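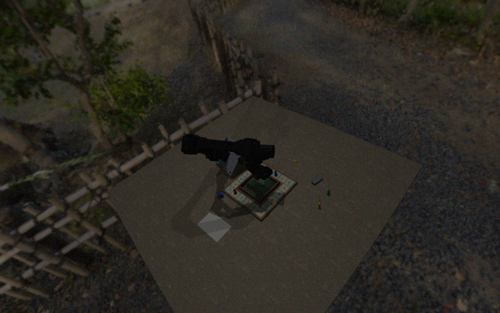 Board laid square-on to itself but diagonal to the table, on a plain tan surface.

Setting up a property-trading board game for an evening session

This page covers table preparation, banker's duties, timekeeping and packing away for a property-trading game with a fixed end time. It assumes the players know the basic rules. Where your rulebook disagrees with a step below, follow the rulebook, except in the section on timed endings, which replaces the usual play-to-bankruptcy finish.

Before you start

You will need:
The board, tokens, dice and both card decks
The full set of title deeds, sorted by colour group
A banker's tray or a muffin tin
A clock everyone can see
One sheet of paper per player and a pencil

Check the money first. Sets bought second-hand are often short of small notes, and the shortage only shows up in the second hour. If you are short, write values on slips of card and keep them in the bank until the printed notes run out. Mixed currencies from different editions can be used together if the denominations match.

Step 1: Choose the table

The table should be larger than the board on every side by at least the length of a title deed. Players keep deeds face up in front of them, and overlapping rows cause most of the arguments over unpaid rent. A square table is easier than a long one. On a long table, place the board towards the middle and seat the banker on one of the long sides.

A plain surface is better than a patterned cloth. If you must use a cloth, clip it at the corners.

Step 2: Set the board and decks

Unfold the board and press the creases flat. Turning it diagonally gives each player a corner of table for deeds and cash, at the cost of reading some squares at an angle. Shuffle each deck separately and place it face down on its marked space. Used cards go to the bottom of the deck, except those that may be kept.

Step 3: Appoint the banker

The banker may also play, but must keep personal cash on the opposite side of the tray from the bank's. Duties are:
Paying salaries and bonuses
Selling deeds, houses and hotels
Running auctions
Holding mortgaged deeds' payments

Change is given only between turns. Loans between players are not allowed. The banker does not remind players to collect rent.

Step 4: Run auctions properly

When a player lands on an unowned property and declines to buy, it goes to auction at once. Many households skip this, which lengthens the game considerably. Bidding opens at any price. The player who declined may bid. The banker calls the last bid 2 times and then closes the sale.
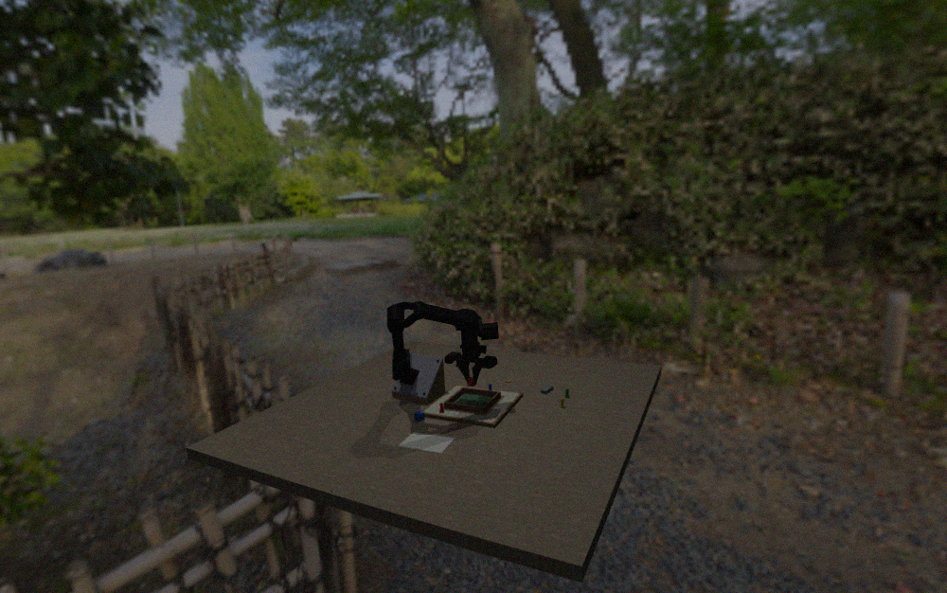 Large tabletop in an outdoor park setting. Low light makes deeds hard to read, so plan for a lamp.

Step 5: Playing outdoors

Notes blow away. Use a lidded tray for the bank and give each player a bulldog clip. Roll the dice in a shallow box, and treat any die that leaves the box as a misroll. Stop while there is still enough daylight to count money, or bring a battery lamp and stand it where it does not shine in anyone's eyes. Damp grass will ruin a deck of cards, so keep the box lid closed and off the ground.

Step 6: Timed ending

Agree the finishing time before the first roll. When it arrives, complete the current round so that all players have had the same number of turns. Each player then writes down:
Cash in hand
Printed price of each unmortgaged deed
Half the printed price of each mortgaged deed
Purchase price of houses and hotels

The highest total wins. Worked case: in a game between Miroslava Matoušek and Dušan Rusnák, the final sheets read 797 and 534, so Matoušek won. Rusnák held more deeds, but most were mortgaged. In a tie, the player with more cash takes the game.

Step 7: Packing away

Sort notes by value and band them loosely. Tight elastic bands cut into the edges. Put deeds back in colour order, with the stations and utilities last. Count the houses and hotels against the list in the rulebook before the table is cleared, and look under the chairs for the dice.

Related pages
Replacing lost title deeds
Repairing a split board hinge
House rules and their effect on game length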